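Unit 4: Equipment Budgets for a Small Robot Cell
Posted in August by Graziella Donati
2 comments | 50 shares

Price the cell as a whole. The arm quote is one line. Gripper fingers, framing, wall panels, cabling and hooks are separate lines and are often left out. For the Clisthorpe plan, Ettore Dal Bello listed 82 items, and the small hardware came to 374 dollars.
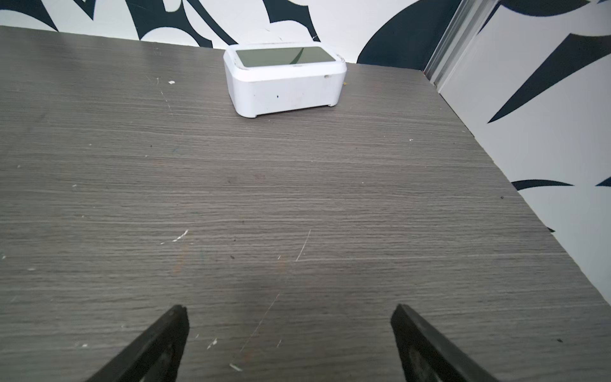
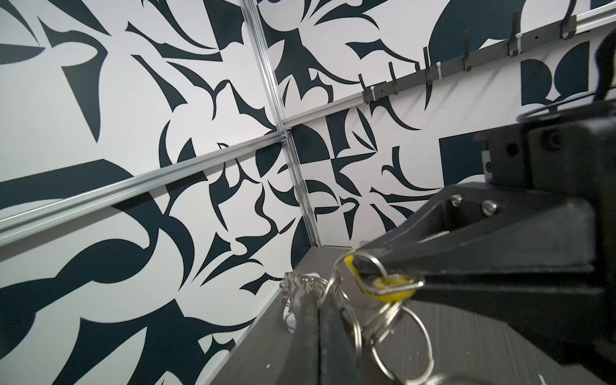
Fig. 4. Gripper in the paneled cell: first, fingers open, white device near the back wall; second, yellow key tag held near the hook rack.

Fingers are a wear part. Enter spare pairs under consumables, and test with the real parts before ordering. Thin wire and rings need a different grip than a box.

Homework: draft a one-page budget for the Grondura cell. Show purchase, setup and yearly upkeep in separate columns.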